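Is the Five-Second Rule True?

You drop a cracker. You grab it fast, yell "Five seconds!" and eat it. Lots of people do this, including grown-ups who should know better. But who decided on five? Why is it never four, or nine?

Be suspicious of any rule with a nice round number and no proof.

What the rule says

The idea is that germs need time to climb onto your food. If you are quick, you win. That would be handy. But germs don't have legs, and they don't wait for a starting whistle. If your cracker lands on a spot with germs, some can stick to it the moment it touches.

Does time matter at all?

A little. Food left longer can pick up more germs. So the rule has a tiny bit of truth in it, and that is how silly rules stay alive. Other things matter too:

How wet the food is. Watermelon picks up germs much more easily than a dry cracker does.
What it lands on. Smooth tile can pass on more germs than carpet. Surprised? Most people guess the other way.
What was on that surface before. Raw chicken juice is bad news at any speed.

But it looks clean!

Looking is a poor test. Bacteria are so small that you could line up 400 of them and the line might still be shorter than a grain of rice. A shiny floor can have plenty of them, and so can a table or a plate.

Be careful with labels as well. Suppose a spray called Hudari says it kills "100 percent of germs." Which germs? How long must the spray sit there? Who checked? If the bottle doesn't say, you are allowed to doubt it.

Plates get used for all kinds of jobs besides dinner, so wash one before you put food on it.
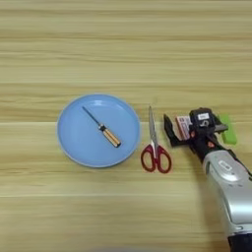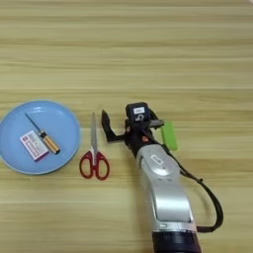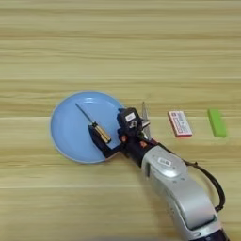

A light blue plate on a wooden table. Your eyes can't tell you about germs.

Try it yourself

You can't see germs, but you can see glitter. Ask a grown-up first.

1. Sprinkle a pinch of glitter on a tray.
2. Drop a dry cracker on it and pick it up right away.
3. Do the same with a slice of apple.
4. Try both again, and wait five seconds this time.
5. Compare all four pieces, then throw them out. Don't eat any of them!

Glitter isn't alive and it is far bigger than a germ, so this doesn't prove everything. It does show how fast things can stick.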